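Lumari Household Waste Diary

Lumari is a small text dataset of what people throw away at home. It holds 181 diary pages written by households in the Killico district, typed up and sorted by kind of waste. Ningsih Gunawan ran the diaries and Arif Wuisan did the typing. Version 2 replaces the February release.

What is in it

Each row is one item: the room, the writer's own words for the item, and a waste code. There are 2,000 rows in one CSV file, saved as UTF-8. Blank cells mean the writer left the line empty – we did not guess.

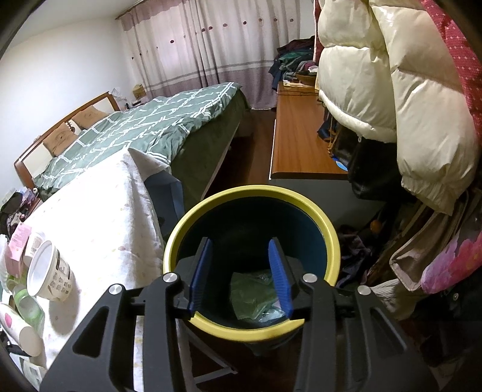
Room names were kept as written, so "back room" and "spare room" are separate values. The codes come from the Hidayat list, in codes.txt. Where an item fit two codes, the first one on the list was used.

Packaging text

Some writers copied words from food boxes and bags into the notes column. These are left in the original language. Line breaks inside a note were changed to a single space, and barcode numbers were removed.

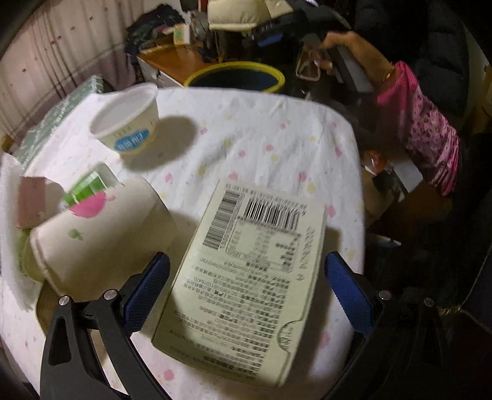

Known problems

Weights are missing. Garden waste is thin, as most homes were apartments. Spelling was not fixed, so search for "carton" and "karton" both.

Loading

Run load.py from the top folder. It needs Python 3 and nothing else. The older Asik script still works but drops the notes column.

Contact

Send corrections to Arif Wuisan with the row number – Ningsih Gunawan handles requests for the paper diaries.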